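Project report, part 2: The visit to Lororik

Our group went to the open day at the Lororik workshop in Bresirlow on a Saturday in February. There were 11 of us. We wanted to see how people teach a gripping tool to handle ordinary packaging, as our own project is on sorting medicine and food boxes.

The first demonstration was of the hand-held gripper. The operator holds it, closes it on a cardboard box and moves the box to or from a plastic container on the table. Each go is recorded.

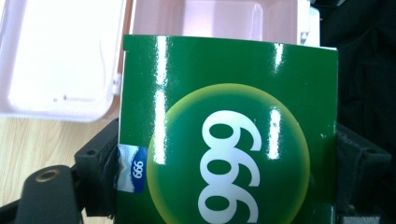
Staff told us they had 2272 recordings so far, all made by hand. A session lasts 20 minutes, then someone else takes over – arms get tired. Two of us had a turn. The hard part was the squeeze. Too little and the box slips, too much and the sides bend.

After the break we saw the Sutano arm, which runs on the recordings. It dropped 2 boxes while we watched. We asked about shiny surfaces, and were told that glare is still a problem for the camera.

For our own rig we will copy the padding idea and use the Hamann motor we already have.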